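OK, gripper comparison week! Two sets of fingers, same arm, same wrist camera, same controller settings. Thread 1/6

2/6
First up, the Pindley – soft silicone pads, very forgiving. I love it on fruit and cups. It closes slowly, but you can be off by a finger's width and it still grabs. Widad Zein lent me hers, thank you Widad!!

3/6
Second, the Ashby – flat, stiff, angled tips. Way less forgiving. But those thin tips get under things the Pindley just mashes, and that's what got me excited.

4/6
Flat stuff lying on a plate is the hard one. The fingers have to come down on both sides, miss the rim, and close without folding anything over. I've been lining up by eye from the wrist view, Ashby tips wide open, one on each side of the slice:
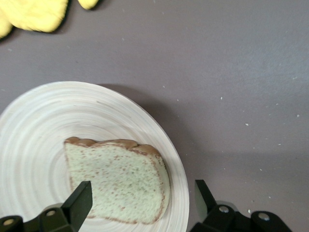
5/6
Scores so far, bread slice to the rack, 13 tries each. Pindley got 2, Ashby got 9! Most of the Ashby misses were me coming in too low on the right. Nadine Hijazi thinks a 3 degree wrist tilt would fix that and I'm trying it tonight.

6/6
Next I want to swap the controller for the Clirkirora and see if the closing gets smoother. If you've run one with stiff fingers, what force limit did you settle on? I'm at 240 on the slider and it feels high. Logs going up in September, ask me anything!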